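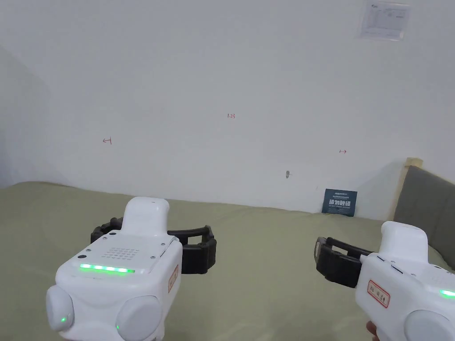
Zitulell Fitted Sheet, Olive

The Zitulell is our everyday fitted sheet for people who want a calm color in the bedroom and do not like to iron. The fabric is 100% cotton in a plain weave, dyed before sewing, so the seams have the same shade as the rest of the sheet. It feels a little crisp when it is new and becomes softer after the first few washes.

Elastic goes around the whole edge – not only at the corners. The pocket fits a mattress up to 14 inches deep. If you use a topper, please measure the mattress and the topper together before you order.
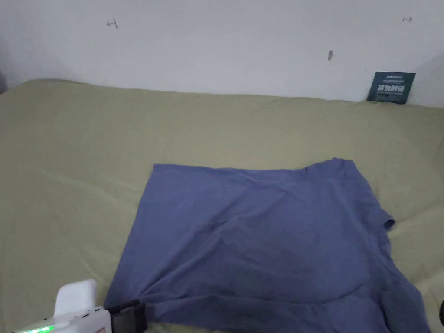 Sizes: Twin, Full, Queen, King
Colors: Olive, Sand, Salinas Blue
Weight: 4.1 oz per square yard
Closure: elastic, full edge
Item code: ZIT-61

Pillowcases are sold separately, in packs of two. The Salinas Blue comes from another dye house, and its fabric is slightly heavier than the other two colors. We mention it for customers who wish to mix colors on one bed.

Care

Wash at warm, with similar colors, and wash the olive alone the first time. Do not use bleach. Tumble dry on low and take the sheet out while it is still a bit damp, then put it directly on the mattress. The elastic will pull most of the creases flat during the day. Shrinkage is up to 4% in length, and this is already counted in the sizes given. 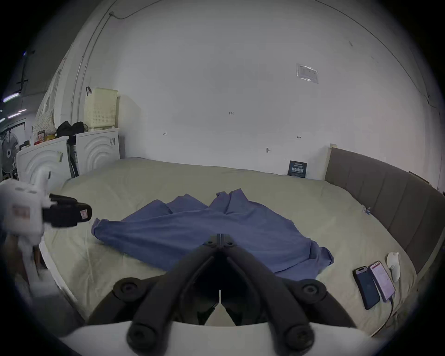
Olive is a color that changes much with the light. Near a north window it looks more gray, and under a warm lamp it goes to brown. If you need to match it with curtains or a blanket, order the Brovex swatch card first. It has 26 fabric pieces, and the price is taken off your next sheet order.

Delivery and returns

Orders are packed in our Navside warehouse and leave within two working days. Unwashed sheets can be sent back in 30 days. Washed sheets we can exchange only for a fault in the sewing or the elastic – please send us a short note with the item code and your order number.

King size in Sand is out of stock until June.

Page updated 10/12/25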